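Grelton Youth Cricket - progress to the end of June
To: Edin Todorova, Ellwood Fund

Spending stands at 719 of the grant, mostly on balls, which the Dimcombe hedge continues to collect.

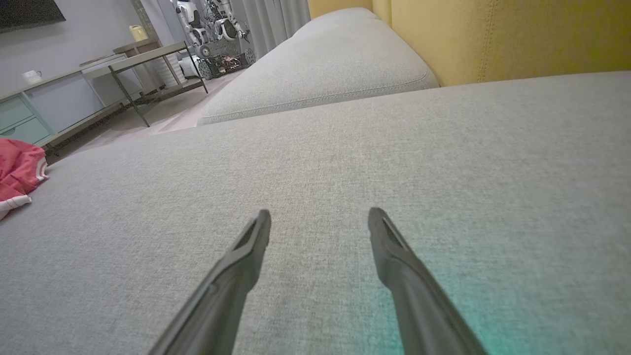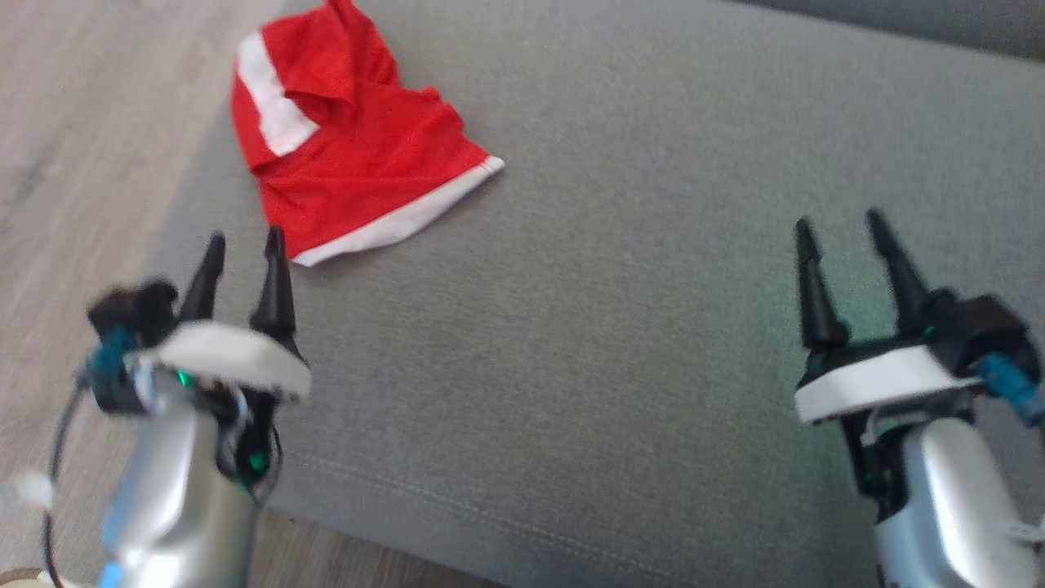
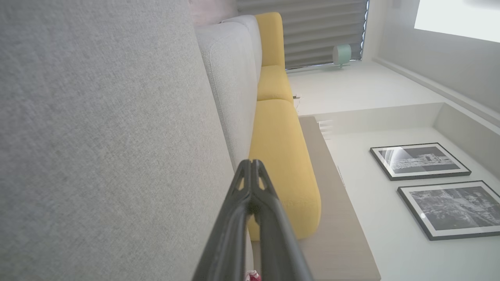
Registered players now number 162, up 40 on last season. We've won two matches, one of them against a team that turned up. The Pradik bowling machine is back from repair and throws straight - mostly. Still to do: the second net, and a scorer who can subtract.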